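Why do tissues pop up one by one?

Kids' corner, Wistwood library page. By Nest Morgan

Pull one tissue. Another pokes up! Magic? Nope — folding.

Inside the pack each tissue is tucked into the one under it, like two hands holding. You pull the top one, it drags the next one up a bit, then lets go. Ready for your next sneeze. 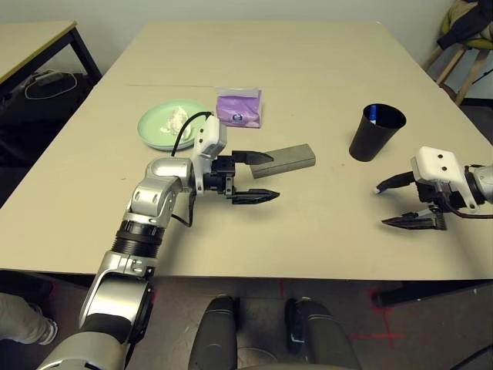

And what are they made of? Mostly wood, or old paper. It gets mashed up with lots of water till its a soupy mush called pulp. Then it's spread out thin, squished and dried on a big hot roller. Super thin! A sharp blade scrapes it off and makes teeny wrinkles. Wrinkles = soft.

Bheki Lekota from our reading club asked why wet tissue falls apart. Good one. Paper is lots of tiny threads called fibers, all hanging on to each other. Water gets in between and they let go. Drip drip, rip.

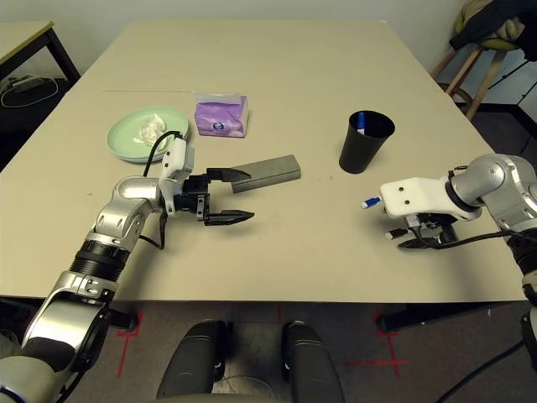 Try it at home. You need a plate, two tissues, a spoon of water. Scrunch one tissue into a ball and leave the other one flat. Drip water on both. Wich one soaks it up faster? Write down your guess first — no peeking.

Then pull the wet one gently. Now a dry one. Feel the difference?

Used tissues go in the trash, not the toilet. Wash your hands after. Next time: why soap makes bubbles.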